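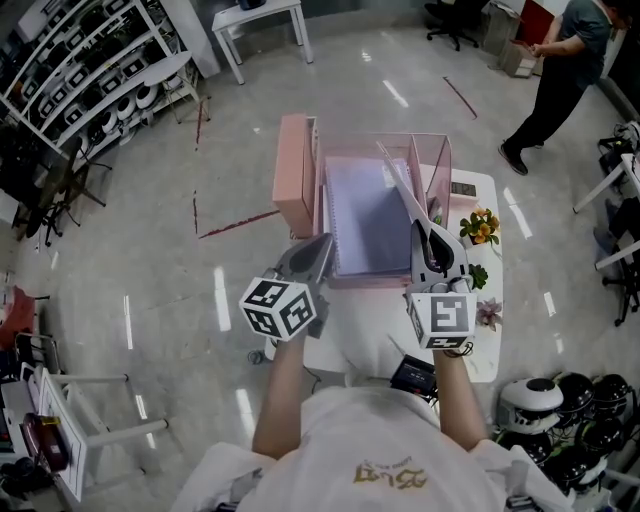

Who can apply for a Study Corner grant?
Any household in Plestham with a school-age child and no fixed place at home for homework can apply, whatever the family's income.

PLESTHAM STUDY CORNER SCHEME OPENS FOR A SECOND ROUND

Plestham, 10/16/20 — Families in Plestham can now apply for help with setting up a homework space at home, as the Study Corner scheme opens its second round. The scheme is run by Prirncombe, the local education charity, with furniture supplied by Crenshaw at cost price.

Each successful household will receive a small desk, a chair that can be raised as the child grows, and a £30 voucher for stationery. The voucher can be spent on notebooks, folders, pens, desk tidies and lamps at the Crenshaw shop on Mill Street. It cannot be used for food or electrical goods other than lamps.

The first round drew 878 applications. Households that applied then and were not offered a place do not need to fill in the form again, but should ring the office if they have moved or if their circumstances have changed.

"Most of the people who wrote to us said much the same thing," said Imke Weidemann, director of Prirncombe. "Their children were doing homework on the bed or on the stairs. A lot of homes here are small and a full-sized desk won't go in, so we asked for one that would fit an alcove."

The desks are 878 mm wide and come flat-packed. Assembly takes one adult and a screwdriver, and fitting can be arranged for anyone who would find this difficult. Please say so on the form, as fitting visits are booked by street.
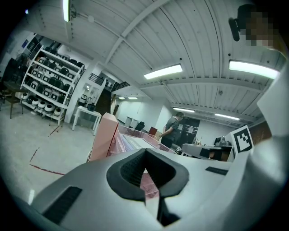

How to apply

Forms are available from all 5 library branches and from school offices. They can also be filled in over the telephone. Applicants will need proof of address and the name of the child's school. Households with more than one child should send a single form and list each child on it.

Places will be offered in the order that complete forms arrive. Forms without proof of address will be held for 30 days and then returned. Deliveries begin in January and will be made on weekday mornings — families who cannot be at home may collect from the Crenshaw depot instead.

Darnell Tran, schools manager at Prirncombe, said the second round had been changed after comments from parents. "The first form was too long and it asked for things we already had. It now fits on one side of paper. We have also dropped the rule about secondary pupils only, which kept out families with children in the last years of primary."

A short advice leaflet will be delivered with each desk. Written by Da-eun Yoo, a primary teacher in Plestham, it covers lighting, seat height and where to keep books when a desk has to be shared. The leaflet is free to anyone who would like a copy, including those who are not applying.

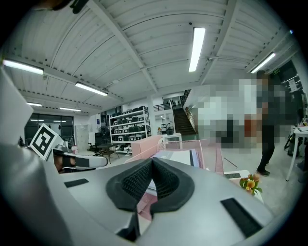
Close-up with a square black-and-white marker to the left.

Unwanted desks

Prirncombe is also accepting good used desks up to three feet wide. They should be clean and have all their screws and fittings. Collection is free within Plestham.

Press enquiries: Marianna Kozłowski, Prirncombe press office
Furniture enquiries: Booker Pettigrew, Crenshaw

ENDS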